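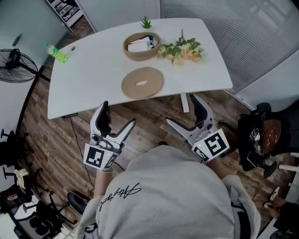
Skestwood Tabletop Setting Work — Progress Report to the Najafi Fund
Reporting period ending 3 Sep 2022

1. Scope

The grant covers preparation of standard table arrangements for the shared dining and meeting rooms at Skestwood, and written layouts that allow each arrangement to be set, cleared and reset to the same positions. Work in this period was confined to the small-table layout. The long-table layout is deferred to the next period, as agreed in July.

2. Items

The small-table set comprises a round woven placemat in tan with an oval opening at its centre, a round woven basket for folded paper items, a bunch of artificial flowers in peach and yellow, a small potted succulent and a plastic bottle with a green cap. All are in service. The table is white with rounded corners. The corners matter to the layout, as offsets cannot be measured from them and are taken from the straight part of each side.

Artificial flowers were preferred to cut stems on maintenance grounds. The bunch is kept without a vase. A vase was tried early in the period and withdrawn: it raised the centre of gravity and blocked the sightline across the table for seated users.

3. Layout

The reference layout is as follows. The placemat goes toward the front edge at the middle of the table. The basket goes directly behind it. Flowers are laid to the right of the basket with the blossoms unobstructed. The succulent stands behind the basket, near the far edge. The bottle is assigned to the left end.

The bottle position is not settled. Upright, it was the item most often knocked during clearing; on its side it is stable only if the cap is fully tightened. Both orientations remain permitted until the next review.

4. Activity

A total of 234 set-and-clear cycles were logged against a target of 200 for the period. Of these, 131 followed the reference layout and the remainder used earlier variants, which have been retired. Mean time to set fell to almost 20 seconds. Clearing times were not recorded consistently before July and are not reported.

Folded paper was the main cause of delay. Loosely folded pieces catch on the weave when lifted out of the basket. A tighter fold has been specified and the Oltitz supply order amended to a heavier stock.

5. Room

The floor is wood-look plank in brown and grey and needs no treatment. The black standing fan remains on the left side of the room. At its higher settings it displaced unweighted paper, so the layout sheet now calls for the low setting while tables are being set. Cable routing under the table is to be reviewed with the building manager — the present run to the floor is serviceable but untidy.

6. Budget

Expenditure is within the approved amount. The only variance is the heavier paper stock, offset by the cancelled vase order. No additional funds are requested.

7. Next period

Settle the bottle orientation. Issue the long-table layout in draft. Transfer the layout sheets to the Esoreo register, with 5 printed copies retained on site.

Comments (3)

tableware_desk
Does the layout sheet give the offset for the placemat from the front edge, or is it judged by eye? We have the same rounded corners and keep drifting to the right.

northroom
Agree on the fan. We weigh the paper down with a flat stone, which works but adds an item to clear.

k_layouts
Would like to see clearing times in the next one, even if only for the reference layout.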